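March 6, 2025

Picking the notebook back up after leaving it in the drawer since October, so the last few pages are a bit stale. Short version: the mending and folding bench is still going, the shelf in the back room is still too shallow, and I'm still arguing with ribbed knits.

Today was long sleeves. I'd been putting them off (tees and singlets are so much more satisfying) but the Mabula order wants the whole lot folded to one size so they sit flat in the drawers, and the long sleeves make up most of what's left. The tally sheet has us at 1,718 garments done since we began. 47 to go on this order!

Notes on the fold, mostly so I quit reinventing it:

- Lay the shirt out flat, neckline away from you, and smooth from the middle outward with the flat of your hand. Don't tug the hem.
- Sleeves next, one at a time. Straighten each one by the cuff before you bring it in. I kept grabbing at the elbow and getting a twist all the way up to the shoulder seam.
- Fold the side in to a third, then lay the sleeve straight down over it. Same again on the other side.
- Hem up to just below the neckline, then in half again.

The template I cut from the lid of a Fanex box is 30 cm long and it's perfect for tees. For ribbed stuff it's hopeless. The rib spreads sideways the second you press on it, so the folded shirt comes out wider than the card, and when you pull the card out the whole thing relaxes into a sort of pillow. Did three of them that way before I gave up and went by eye. Going by eye was better. I'd still like a wider card, maybe the grey board left over from the Skiketti boxes, if it hasn't gone out with the recycling.

Surface matters more than I expected. The bench top is slick and a light knit skates around on it. A bed with a woven mat on it is heaps better, the weave has just enough grip to hold the body of the shirt where you put it while you deal with the sleeves. Downside is the height. My lower back was grumbling after the first pile and I ended up kneeling on a cushion for the second. Whoever does the next batch, take the cushion.

Colour sorting: I've been doing yellows and browns together, then blues, then everything patterned. Mustard goes with the yellows. I know there's a difference of opinion on this and I'm writing it down so it's settled. 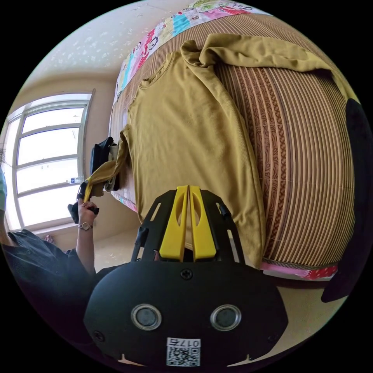
*Mustard rib, long sleeve, on the mat. One sleeve folded up over the top, other one by the cuff.*

Sleeves like these are where I lose the most time. The rib grabs at itself, so if a sleeve lands bunched it stays bunched until you lift it and lay it down again. Patting at it does nothing (I've patted plenty). Lift by the cuff, let it hang for a second, lower it from the shoulder end first.

Also tried the Nillex spray on a couple of the creased ones from the bottom of the tub. It took the crease out of the hem fine but left the fabric a bit stiff to the touch, and I don't love the smell. Going back to plain water in the squirty bottle unless someone feels strongly.

Still to do:

- [ ] cut a wider card
- [ ] rest of the long sleeves, then the two cardigans I've been hiding from
- [ ] new labels for the drawers, the roll of 100 is nearly finished
- [ ] measure the back room shelf properly, front to back, before anyone buys more tubs

Left the finished pile on the end of the bench with a tea towel over it. Please don't put the iron on top of it again.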